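Alte Rechner, neue Besitzer: Ein Freitagabend mit Fares Abou Jaoude

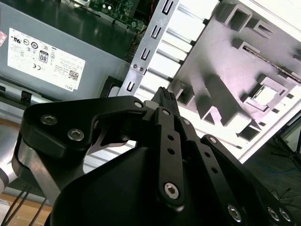 Bronwyn Maihi

Eigentlich wollte ich nur eine halbe Stunde bleiben. Dann hat Fares Abou Jaoude Kaffee gekocht, einen Stapel Netzteile vom zweiten Stuhl geräumt und gefragt, ob ich lieber über Computer oder über seine Mutter reden möchte, und plötzlich war es kurz vor elf.

Fares betreibt Wetport, eine kleine Werkstatt im Hinterhof, in der ausgemusterte Bürorechner wieder flottgemacht und an Familien weitergegeben werden, die sich keinen neuen leisten können. Er ist 51, gelernter Fernsehtechniker und redet so schnell, dass ich mit dem Mitschreiben kaum hinterherkam (falls irgendwo ein Halbsatz fehlt: Entschuldigung, Fares!).

Angefangen hat alles mit einem Elternabend. „Da sagt die Lehrerin, die Hausaufgaben stehen ab jetzt im Portal, und alle nicken. Ich habe auch genickt“, erzählt er. „Auf dem Heimweg hat mich ein Vater gefragt, ob man das Portal auch am Telefon aufmachen kann. Konnte man schon. Aber schreib mal einen Aufsatz auf so einem Telefon, mit drei Geschwistern im Zimmer.“

Am nächsten Morgen hat er bei seinem früheren Arbeitgeber angerufen, der Firma Cosgrove, und gefragt, was eigentlich mit den Rechnern im Keller passiert. Die Antwort war: nichts. Zwei Wochen später stand ein Lieferwagen vor seiner Garage. „Meine Frau fand das nicht so lustig“, sagt er und grinst. Die Garage reichte bis zum Herbst, dann fand sich der Hinterhof.

Inzwischen hat Wetport 800 Geräte vermittelt, und ich gebe zu, dass ich bei der Zahl erst mal geschluckt habe. Das geht nur, weil Getachew Birhane seit dem zweiten Jahr mitarbeitet und sich um alles kümmert, wozu Fares keine Lust hat: Abholtermine, Spendenquittungen, das Telefon. „Getachew kann Nein sagen“, meint Fares. „Ich kann das nicht. Ich würde auch noch Röhrenmonitore annehmen.“

Was kaputtgeht, will ich wissen. Da kommt er richtig in Fahrt. Lüfter, natürlich, und die kleinen Batterien auf der Hauptplatine, die kosten fast gar nichts und legen trotzdem einen ganzen Rechner lahm. Und Staub! „Du machst die Seite auf und denkst, da wohnt ein Pullover drin.“ Die meisten Firmenrechner seien aber viel besser gebaut als ihr Ruf. Neue Festplatte rein, mehr Speicher, sauber machen, fertig. Teile für 4.000 Euro hat er im letzten Jahr dazugekauft, den Rest schlachtet er aus Geräten, die nicht mehr zu retten sind.

Mit den Daten ist er streng. Alte Festplatten werden gelöscht, und wenn eine Platte beim Löschen Fehler zeigt, wird sie zerstört. Einmal, erzählt er, habe jemand eine Woche nach der Abgabe angerufen und unter Tränen nach den Hochzeitsfotos gefragt. „Da war nichts mehr zu machen. Seitdem frage ich jeden dreimal. Die Leute sind genervt, aber ich frage dreimal.“

Ganz umsonst gibt es die Rechner übrigens nicht. Wer kann, zahlt ein bisschen was, und wer nicht kann, bringt einen Kuchen oder eben nichts. Darüber haben die beiden lange gestritten. Getachew wollte einen festen Preis, Fares gar keinen. „Wir haben dann beide verloren“, sagt er, „und das funktioniert ganz gut.“

Ich frage ihn nach einer Übergabe, die ihm im Kopf geblieben ist, und er wird zum ersten Mal an diesem Abend still. Dann erzählt er von einer älteren Dame, die gar kein Kind in der Schule hatte. Sie wollte ihrer Schwester schreiben, mit der sie jahrelang nicht gesprochen hatte, und zwar am Computer, ihre Handschrift sei zu zittrig geworden. „Ich habe ihr eine große Tastatur gegeben und gezeigt, wie man druckt. Im November kam sie wieder und brauchte Papier. Viel Papier!“

Und wie geht es weiter? Auf der Warteliste stehen gerade 200 Namen, und der Hinterhof ist eigentlich schon wieder zu klein. Fares hätte gern einen Raum mit Fenster zur Straße, damit die Leute einfach reinkommen können, ohne sich erst durch die Mülltonnen zu fragen. Eine Adresse haben sie sich schon angesehen, die Miete wird noch verhandelt, mehr durfte ich nicht verraten.

Beim Rausgehen habe ich dann noch meinen eigenen Laptop aus der Tasche gezogen, der seit dem Sommer so komisch brummt. Fares hat ihn ans Ohr gehalten und die Augen zugemacht. „Lüfter“, hat er gesagt. „Lass ihn hier, am Dienstag kannst du ihn abholen.“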